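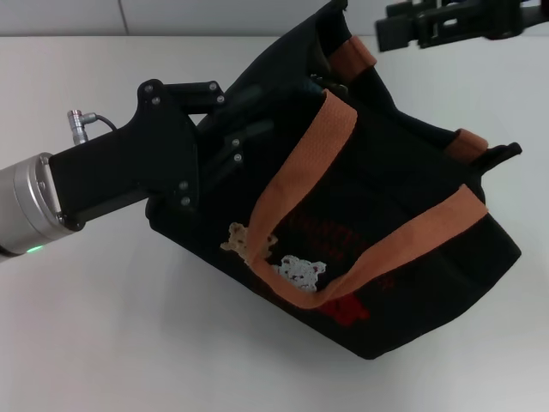
Why does black look black if there is plenty of light in the room? a young reader wanted to know. Is black a kind of light too?

Black isn't a kind of light. It is what we see when very little light comes back to our eyes from a thing. To see why, we need to look at what light does when it hits something.

What light does when it lands

Light travels in straight lines from the sun, a lamp or a candle. When it hits an object, some of it bounces off and some of it soaks in. Bouncing off is called reflection. Soaking in is called absorption. If the object is clear, like a window, a lot of the light goes straight through.

You see an object when light bounces off it and goes into your eye. In a room with no light at all, you can't see anything, even with your eyes wide open.

Where colors come from

White light is a mixture of colors. You can see them spread out in a rainbow. Each color has its own wavelength, and scientists measure wavelengths in nanometers. A nanometer is very, very small. Orange light has a wavelength near 600 nanometers. Light at 697 nanometers is a deep red. At 1000 nanometers our eyes see nothing, but the light is still there – it is called infrared.

A ripe tomato soaks up most of the blue and green light that lands on it and sends back mostly red. A leaf sends back more green than red or blue. White paper sends back nearly all the colors together. Black cloth soaks up most of all of them.
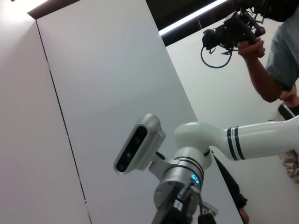

Color is only part of how a surface looks. The other part is how smooth it is. Light that hits a very smooth surface bounces off neatly, all in one direction, the way a ball bounces off a flat floor. Light that hits a rough surface scatters in many directions. The white arm with the two dark stripes has a smooth, glossy outside, so it shines under the light overhead. Metal can be made less like a mirror by brushing it. Brushing leaves lots of tiny scratches, and the scratches spread the light out.

The same thing happens with water. On a still day the lake at Wostell shows the hills upside down. When the wind blows, the surface is covered in ripples, each one facing a different way, and the hills disappear.

Try it yourself

You will need:
4 glasses of the same size
Black, white, red and green paper
Tape
Cold water
A thermometer

Wrap each glass in a different color of paper. Pour the same amount of water into each one. Stand them side by side on a sunny windowsill and write down the temperature of each. Come back in an hour and measure again. Do this in April or later, when the sun is stronger.
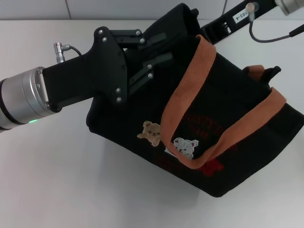 Our black glass warmed up the most, a class in Cultham wrote, but the red and green ones were nearly the same. Did we do it wrong?

No. When light soaks into a thing, its energy turns into heat, so black paper usually warms the water fastest. Red and green paper each soak up some light and send some back, and the results can be very close. Write down what your thermometer says, even if it isn't what you expected.

Words to know

Absorb: to soak up
Reflect: to bounce back
Scatter: to bounce off in many directions
Wavelength: the distance from the top of one wave to the top of the next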